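About Oltlow

Oltlow is a night school for people who want to write clearly at work. We teach reports, letters, minutes, complaint replies and the kind of email that has to go to 30 people without starting a war. We do not teach novels. Several of our students have gone on to write novels anyway, and we wish them well.

The school opened in Ratutthorpe above a shop that sold curtains. It had one classroom, a kettle and a sign that spelled "stationery" wrong for most of the first winter. We moved to Lamness on 17/09/2018, mainly for the parking. The sign did not come with us.

What we teach

The main course is called Plain Pages and runs for one term, starting in January. You bring in something you wrote for your job and we go through it line by line until it says what you meant. Most people lose half their words by week three and complain about it, then ask if they can lose more.

There is also a short course on minutes. It fills up faster than anything else we offer, which says something about meetings. The third course is for people who have to write instructions, and homework is swapped: your neighbor follows your steps exactly as written while you sit on your hands. Making tea has defeated a payroll manager and two engineers.

Who we are

Haris Stan runs the school and teaches the Plain Pages course. He spent a long time in an insurance office writing letters that told people no, and got good at it. The Kalniņš prize, given each spring for the best rewrite of a bad paragraph, is named after the landlord who supplied the first one. It was a lease. The prize is a dictionary and a handshake.

Classes are small. We have taught roughly 100 people so far, and a fair number still send us their drafts, sometimes late at night, sometimes with the word "urgent" spelled out in full.

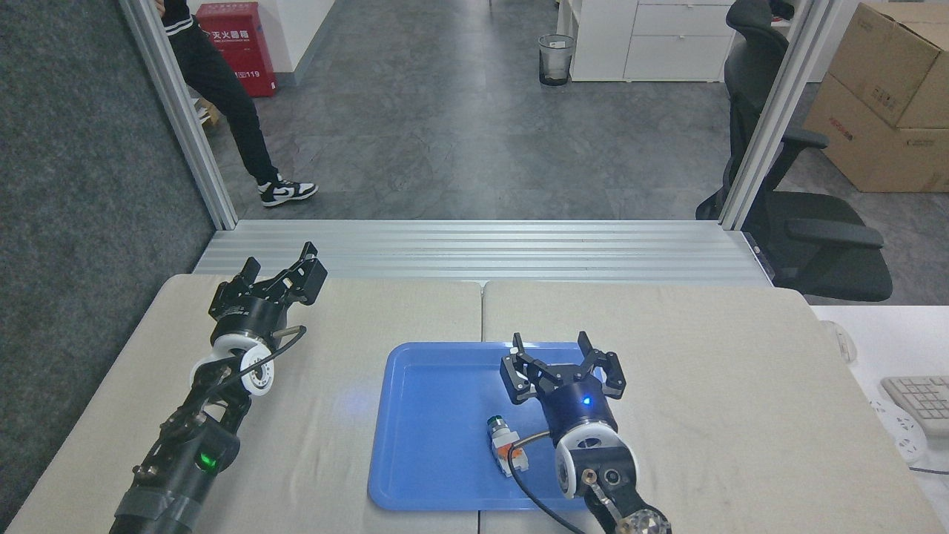

Ilze wrote to us after the minutes course to say that her boss now reads to the bottom of the page and has started asking questions, so could we please run a class on answering them. We are thinking about it.

Fees and getting in touch

Fees are paid by the term. If your employer is paying, we will need a letter from them, and you may not write it yourself. Evening classes start at half past six and the side door sticks, so push.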